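Home / Workspace & Desk / Small-Item Trays

Fornent Clear Ribbed Tray

The Fornent Clear Ribbed Tray is an open tray for small personal items and desk supplies. It is offered by Gudard to offices, schools, reception areas and private customers. The tray is fully transparent, so its contents may be identified without lifting or moving anything, and it sits quietly on a light-colored desk or counter.

Construction

The base is formed with parallel raised ridges. These hold items slightly above the floor of the tray and make flat objects such as cards, keys and phone cases easier to pick up. The walls are thin and glossy, with a plain rim on all sides. There is no lid, and none is available for this model.

Recommended use

Customers most often place the tray at an entrance, beside a workstation or on a shared table where phones and their accessories are set down during meetings. Cases with a ring holder on the back may be stored with the ring facing up, so that the case rests flat on the ridges. Items with sharp metal edges should be laid in place and not dropped, as clear plastic will show scratches over time.

Care

Wash by hand in lukewarm water with a mild soap. Dust that collects between the ridges may be removed with a soft brush. Do not use abrasive pads or solvent cleaners – both will cloud the surface. The tray is not intended for the dishwasher or for contact with hot food.

Ordering

Trays are sold in packs of 2. Institutional orders of 100 trays or more are handled by Mi-kyung Ham at the Gudard business desk, and a written quotation is provided on request. Stock at the Saseck warehouse currently stands at about 600 trays, and a further delivery is expected in June.

Returns are accepted for unused trays in their original packing. Questions regarding damaged goods should be directed to Joon-young Hwang in customer service, with the order number included in the message.

This site uses cookies to remember your basket and language settings. By continuing to browse, you accept our cookie policy.
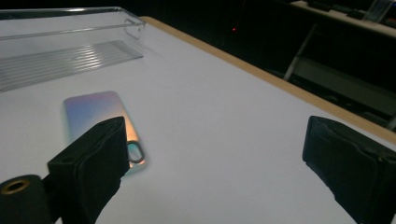
Prices and availability may change without notice. Institutional customers are asked to confirm both with the business desk before issuing a purchase order.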